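Home | Past Letters | Recipes | About | Subscribe

The great pantry clear-out

So I finally did it - I emptied the pantry. All of it! I'd been putting it off since we moved to Hodberg (the boxes went straight onto the shelves and more or less stayed there), and then in August I went looking for rice and found 3 open bags of it, plus a jar of cumin older than my nephew.

My rule was simple. If I couldn't name a meal I'd cook with it this month, it went in the giveaway crate. Goodbye, barley flour. Goodbye, fancy vinegar I was saving for company.

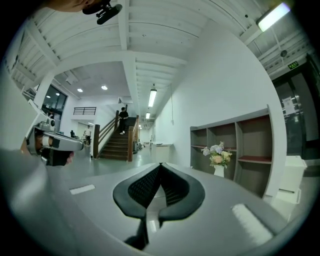 The lentils were harder. I love the idea of lentils! But I had enough to feed 40 people, so half went to my neighbor Svenja Teuber, who makes a soup with them that I'd happily eat every night. She sent back a bowl the same evening, with too much lemon, just how I like it.

Now I write the date on everything with a grease pencil, and new bags go behind old ones. I've spent almost nothing on groceries for two weeks - mostly eggs and onions. Next up is the freezer, and I'm a little scared of the bottom drawer.

Comments

Bình Thái: Toast that old cumin in a dry pan before you toss it. Mine came back fine.

pearl_k: Can we get the lentil soup recipe please??

Dot: I did my freezer last spring. Wear gloves!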